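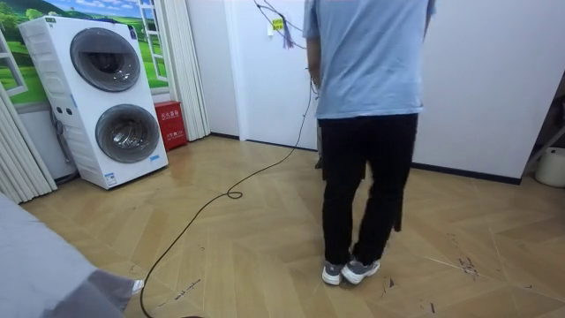
# Open day at Brelavow: visitors help a robot to carry a table top

More than 800 people registered for the open day of the Brelavow robotics workshop in January, and 187 of them received a place. The building is small and the organisers wanted every group to come near to the machines. The doors opened at nine in the morning, and the last group went home a little after six in the evening.

Most visitors came from the streets close by. Some had worked in factories and knew industrial arms very well, but had never met a machine that is made for a home. Others came with their children. At the entrance each person received a short sheet with the programme, which had 11 stations on two floors.

The station with the longest queue was the one called "Two at the table". It was prepared together with Pristier, the firm that writes the control software for the workshop. The task is easy to explain. A robot with two arms takes one end of a board, a person takes the other end, and they hold it together between them. The black hands of the robot have fingers like ours. The thumbs go on top of the board and the other fingers go under it, in the same way as most people would do it.

The room is arranged partly as a living space. There is a washer-dryer against one wall, pleated curtains and a wall painting of green fields, and the floor has a chevron pattern. The workshop moved its home tests here last year. Before that they were done in a hall with a concrete floor, and the team found that a hall teaches a robot very little about a home.

Before each turn, the staff explained the rules. The person must wait until the robot has placed its fingers, and only then lift. It is not allowed to pull the board quickly towards oneself. If the person wants to stop, he or she says "down" in a clear voice, and an operator at the control desk also has a stop button under the hand during the whole turn.

The first part of the demonstration is the slowest one. The robot must find the front edge of the table, bring both hands to it at the same height, and close the fingers below the board where its own camera has a poor view. Pristier explained that this part uses mainly the feeling of pressure in the fingers, and that the camera is used more for the approach. When one hand arrives earlier than the other, it waits.

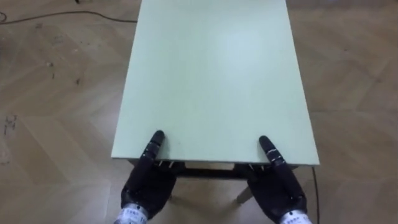
According to Geerts, the slow start is a choice and the programme could run faster already today, but a person who stands at the other end needs time to understand what the machine is going to do. Geerts added that visitors who were nervous at the beginning became calm when they saw that the robot did not hurry, and that in future tests the speed will go up only in small steps.

After this explanation there were many questions from the group. One woman wanted to know if the robot can feel that the person is tired. It cannot, but it notices when the weight on its side becomes larger, and then it makes its movement slower. A man who has moved house many times asked about stairs. The workshop has no plan for stairs at this moment, and all the work is done on a flat floor.

Several people also asked about the price. The organisers did not want to give a sum. The arms are still changed often, and a hand can be taken off and repaired in the same afternoon, so it would be too early to speak about a product. They said that the first users will probably be care homes and small furniture firms, and that private homes come later.

In total, 155 visitors took a turn at the far end of the board during the day. The others preferred to watch, and for them there were chairs along the corridor and a screen that showed the view from the robot. This screen was popular with the children, who liked to see the thumbs come into view from the robot's side. The organisers want to use a larger screen next time, because people in the second row could not see well.

For the lifting, the hands of the robot and the hands of the person are at opposite ends, and the board has to stay level between them. If the person lifts too high, the robot follows with a short delay. Many visitors laughed when they felt this delay for the first time. After two or three tries they usually found a common rhythm, and some of them asked if they could go back to the queue for another turn. 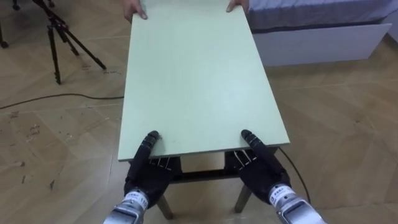 ## What comes next

The workshop will repeat the table station in the spring, this time in Tavau, where a school has offered its gymnasium for an afternoon. The programme there will be shorter and is meant mainly for pupils from the age of twelve. Younger children are welcome when they come with an adult, but they can only watch.

Brelavow will also use the remarks which visitors wrote on the back of the programme sheet. Many of them asked for a sound or a light that tells when the robot has finished closing its fingers. At present an operator says it aloud. Pristier is going to test a short tone first, as this is simple to add, and a light on the wrist may follow later.

Two changes are planned for the open day itself. The groups will be smaller, and the registration will be open in the evening too, after complaints from people who work during the day. Those who did not receive a place in January will get a message before the new registration starts, and they can choose their hour first.

The entrance remains free. Visitors are asked to wear closed shoes and to leave large bags at the door. The workshop cannot be reached by car on open days, but the bus stops in front of the building until eight in the evening.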